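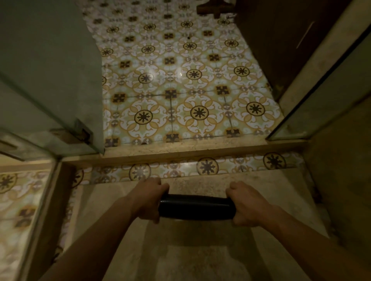

**Moving and Repairing an Old Cabinet in a Tiled Apartment**

*Household Guidance, Mestico Residents' Office. Prepared by Elsa Eklund and Deepak Tiwari. Revised 2021-04-11.*

Residents of the older Mestico buildings are asked to read this page before moving or repairing a cabinet. Most of the damage reported to the office falls into two groups: chipped floors at the doorways, and hinges torn out of their panels.

## Floors and thresholds

Patterned tile and pale stone are found throughout the ground floors. Both mark easily, and matching tiles are difficult to obtain.

- Sweep the full route first. Grit under a cabinet base will scratch stone in a single pass.
- Lay a folded blanket over any raised threshold. Lift the cabinet across it; do not tip or slide.
- Set tools and hardware down on a cloth.
- Carry long or heavy items with both hands, palms over the top, and keep them low when crossing a step.
- Wipe stone with plain water or a neutral cleaner. Vinegar and lemon dull the surface.

A moving blanket may be borrowed from the office for 3 days. Ask for Uyên Vi at extension 110.

## Before the cabinet is moved

Empty the cabinet and take the doors off. Support each door from below while the last screw is removed, as a hanging door will pull the remaining hinge out of the panel. Place screws in a labeled bag and tape the bag to the inside of the door. Loose shelves should travel separately. Fixed shelves may stay in place, provided nothing is left on them.

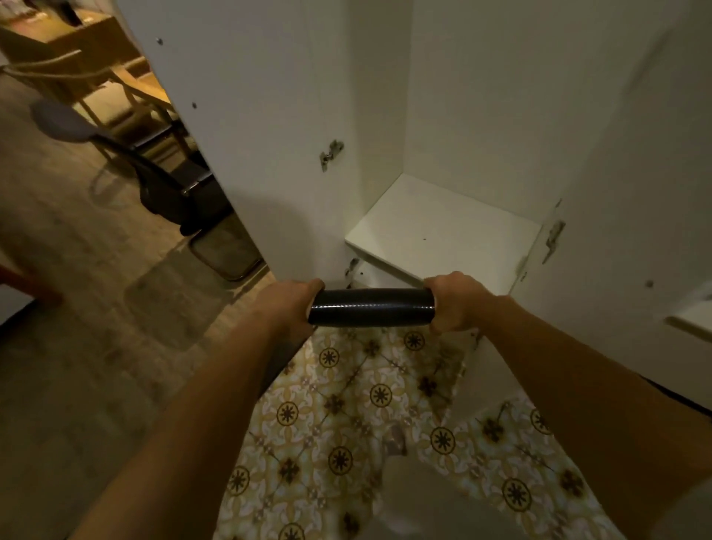 Torn hinge mountings should be repaired before the door is hung again. Longer screws driven into crumbled particleboard will hold for a short time and then fail, usually taking more of the panel with them.

1. Remove the hinge and brush out all loose material.
2. Trim lifted laminate with a sharp knife. Do not peel it back.
3. Soak the exposed particleboard lightly with wood glue and allow it to dry overnight.
4. Fill the recess with two-part wood filler, slightly above the surface, and sand it flat once it is hard.
5. Mark the new screw positions from the hinge itself and drill small pilot holes.
6. Fit the hinge by hand. Stop turning when the screw is snug.

Where the hinge cup recess has broken through at the edge, filler alone is not sufficient. A metal hinge repair plate spreads the load over sound board and is the method the office recommends. Plates are kept in the Drendeson storeroom under shelf number 62.

Small unused screw holes may be closed with white filler applied with a fingertip and wiped level with a damp cloth.

## Disposal

Panels that have swollen or split along their length are not worth repairing. Remove the hinges and handles for reuse, and bring the boards to the collection point behind the Skusovia building. Particleboard must not be burned. Large items require a collection slip, form 819, signed by Đức Lý or Trinh Cù.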